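Larkau Technical Service
Workshop Tips: Care of Exterior Mirrors on Vans, Trailers and Utility Vehicles

Exterior mirrors are among the most frequently replaced parts on light commercial vehicles. Many replacements can be avoided by regular cleaning, correct tightening and prompt attention to small cracks in the housing. The following advice is intended for small workshops and for owners who carry out their own maintenance. It applies to manual and heated mirrors alike, unless the vehicle handbook states otherwise.

Cleaning the glass

Rinse the glass with plenty of lukewarm water before any cloth is applied. Road grit left on the surface will scratch the coating. Use a soft cloth and a mild soap solution, and wipe from top to bottom. Abrasive pads and kitchen scouring powders must not be used. Wax residue from automatic washes can be removed with a glass cleaner applied to the cloth - never sprayed directly at the edge of the glass, where it may reach the heating contacts.

Ice and frost

Scrapers are not suitable for mirror glass. On heated mirrors, switch on the heating and allow it to work for 5 minutes before wiping. On unheated mirrors, use a de-icing spray approved for coated glass. Hot water must not be poured over a frozen mirror. Folding mechanisms that have frozen in place should be left alone until they move freely by hand.

Arms and brackets

Check the mounting bolts twice a year, preferably in June and again before the first frost. Most two-arm brackets of the Taria pattern are held by 4 bolts. Loosen all of them slightly, set the arm in its working position, and tighten them in a crosswise order to the torque given in the handbook. Replace any washer that has flattened or rusted. A mirror that vibrates at speed usually has a worn joint, and further tightening of the bolts will not correct it. 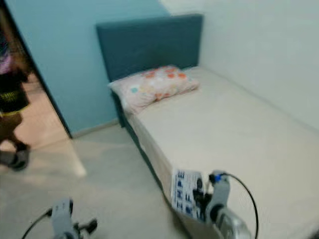
Coppens wrote to the service desk that crosswise tightening had cured a rattle on an older horse trailer tow mirror, but that the bolts had worked loose again after a few weeks on gravel roads, and asked whether thread-locking compound was permitted. A medium-strength compound may be used on steel bolts in steel brackets. It should be kept away from plastic housings, which can become brittle on contact.

Replacing the glass

Wear gloves and eye protection. Cover the cracked glass with wide adhesive tape so that fragments stay together. Press the inner edge of the glass inward, release the clips at the outer edge, and disconnect the heating wires where fitted. Clips become stiff in the cold, and the work is best done indoors at about 20 degrees Celsius. Push the new glass on with the flat of the hand, pressing at the center only, until the clips engage.

Storage of spare parts

Spare glass should be stored upright, in its original sleeve, in a dry place. Pronus housings and similar plastic parts should be kept out of direct sunlight and away from solvents. Label each part with the vehicle and the side for which it is intended.

Last revised December 28, 2025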